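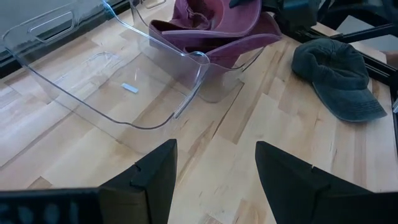

Clear bins and soft caps: workshop tips from Ralville

Caps fold differently on every pick. Teach the grasp on the crown, fingers wide, and close at 90 percent of full travel. Clear walls reflect light — set the bin position by hand in the config.

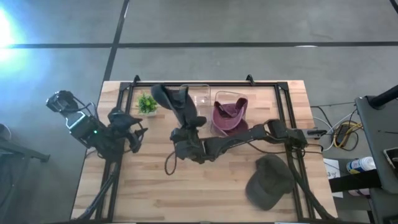 Reading time: 2 min

With two arms over one table, give each its own zone and park one before the other moves. Leave slack in wrist cables, then check the loop at full reach. Lift caps clear of the bin rim before moving sideways.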